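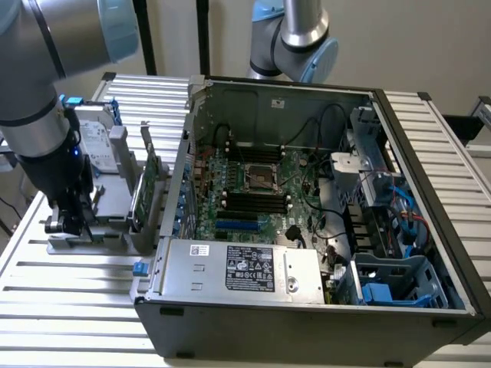
A desktop computer on its side, with its insides showing.

Is a computer really a "brain in a box"? People say so, but look inside one and you may have doubts. The big green board is the motherboard, which lets the parts talk to each other. The silver square near its middle is a socket for the main chip. The round silver thing is just a battery, like one in a watch. Can any of it think? We're not convinced. It follows orders, very fast.

Related
Do magnets get tired?
Who named the mouse?

We use cookies. OK

© Stiltbridge Kids | Back to top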